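Drovico announces Zisterska, a new comedy series written by and starring Joni Valtonen

05/01/2024

FOR IMMEDIATE RELEASE

Drovico is delighted to share the news that Zisterska, the new comedy series from actor and writer Joni Valtonen, will begin filming this spring, with all nine episodes to be directed by Valtonen as well (yes, all of them, and we did ask twice).

Many viewers will remember Valtonen as the hapless night porter in Millet, which ran for three series and still brings a good deal of very kind post to our office. Zisterska follows a retired stage magician who goes home to run the family guest house and finds that his sister has already promised every room to a touring theatre company. Each episode lasts 22 minutes, and there is a part in it for just about everyone who has ever stayed somewhere with thin walls. 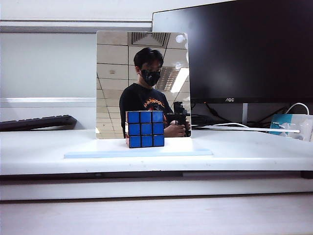
A solved blue face on the Rubik's cube, in front of the mirror.

"I have been carrying this story about with me since before Millet, and my family would very much like me to put it down," said Joni Valtonen. "I wrote the magician for myself, then gave all the best lines to his sister, so I have only myself to blame."

The series is produced by Drovico together with Prasico, whose team came on board in November after reading the first script on a long train journey home. Open auditions for the theatre company brought in 91 hopefuls, and we are grateful to every one of them for coming out in such dreadful weather. Casting will be announced in the coming weeks.

Press enquiries, including interview requests, are warmly welcomed by the Drovico press office.

ENDS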